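Protokoll der Sitzung des Platzausschusses, Golfanlage Ploslow

Suche Suchbegriff eingeben Los

Monat: Juni
Beginn: 18.10 Uhr, Ende: 20.25 Uhr
Anwesend: Pushpa Vishwakarma (Leitung), Recep Sezer (Head-Greenkeeper), Kadir Ağca, Tülin Demirtaş
Entschuldigt: Liette Arsenault
Protokoll: Tülin Demirtaş

TOP 1: Protokoll der letzten Sitzung

Das Protokoll wird mit einer Korrektur genehmigt. Unter dem Punkt Abschlagmatten muss es heißen „Bahn 14“ und nicht „Bahn 4“. Kadir Ağca hat auf den Fehler hingewiesen.

TOP 2: Beregnung

Recep Sezer berichtet über den Zustand der Beregnungsanlage. Von den 100 Regnern auf den Bahnen 1 bis 9 wurden im Mai alle kontrolliert, 40 davon bekommen neue Düsen. Die Düsen sind bei der Firma Brekix bestellt. Ein Teil der Lieferung ist schon im Lager, der Rest ist für die nächste Woche versprochen.

Das Steuergerät bei der Bahn 7 schaltet in der Nacht manchmal zu früh ab. Herr Sezer vermutet ein Problem mit dem Kabel unter dem Weg, weil dort im Winter gegraben wurde. Er möchte zuerst selber messen und erst danach einen Elektriker rufen. Der Ausschuss ist damit einverstanden.

Frau Vishwakarma fragt, ob man die Beregnung der Fairways auf drei Nächte pro Woche reduzieren kann. Herr Sezer hält es für möglich, solange die Temperaturen bleiben wie jetzt. Die Grüns und Abschläge sind davon nicht betroffen — sie werden weiter nach Bedarf beregnet, an heißen Tagen zusätzlich mit der Hand.
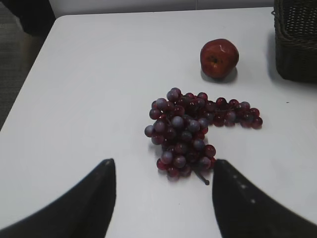
Trauben auf dem Tisch

TOP 3: Trockene Stellen auf den Grüns

Auf den Grüns 3, 11 und 16 gibt es trockene Stellen, wo das Wasser nicht in den Boden eindringt. Es wurde ein Netzmittel ausgebracht. Auf dem Grün 3 sieht Herr Sezer eine Besserung, auf dem Grün 16 noch nicht. Er schlägt vor, dort mit dünnen Vollspoons zu stechen und danach leicht zu sanden. Die Löcher sind klein und das Grün bleibt bespielbar.

Kadir Ağca bittet darum, dass die Mitglieder vorher informiert werden. Im letzten Jahr gab es Beschwerden, weil der Sand am Morgen eines Turniers noch auf dem Grün lag. Es wird vereinbart, dass die Arbeit nach dem Monatspreis stattfindet und dass ein Aushang beim Starterhaus gemacht wird.

Beschluss: einstimmig angenommen.

TOP 4: Reparatur des Spindelmähers

Der Fairwaymäher verliert Öl an der linken Einheit. Der Kostenvoranschlag der Werkstatt Ersoy beträgt 778 Euro inklusive Anfahrt. Eine zweite Offerte liegt nicht vor. Frau Demirtaş fragt, ob das Schleifen der Spindeln darin enthalten ist. Es ist nicht enthalten und wird wie bisher im Winter gemacht.

Beschluss: Der Auftrag wird an Ersoy vergeben. Drei Stimmen dafür, eine Enthaltung. 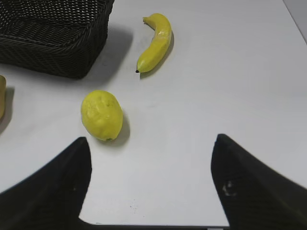
TOP 5: Rough und Blühflächen

Liette Arsenault hat ihre Vorschläge schriftlich geschickt. Sie möchte das hohe Rough rechts von der Bahn 12 bis zum Spätsommer nicht mähen lassen. Herr Ağca gibt zu bedenken, dass dort viele Bälle gesucht werden und das Spiel langsam wird. Als Kompromiss wird ein Streifen von vier Metern neben dem Fairway kurz gehalten. Frau Vishwakarma teilt es Frau Arsenault mit.

TOP 6: Verschiedenes

— Die Bunkerrechen auf den hinteren Bahnen sind teilweise kaputt. Herr Ağca holt bei Flerkex einen Preis für 69 Stück ein.
— Pitchmarken werden zu wenig ausgebessert. Im nächsten Rundschreiben soll ein kurzer Hinweis stehen.
— Der Schlüssel für die Pumpenstation liegt ab jetzt im Büro.

Der Termin der nächsten Sitzung wird per E-Mail bekannt gegeben.

2 Kommentare · 5 Mal geteilt

Weitere Beiträge
Platzregeln: Änderungen bei Bahn 9
Protokoll des Jugendausschusses
Startzeiten im Sommer
Sandtausch in den Bunkern abgeschlossen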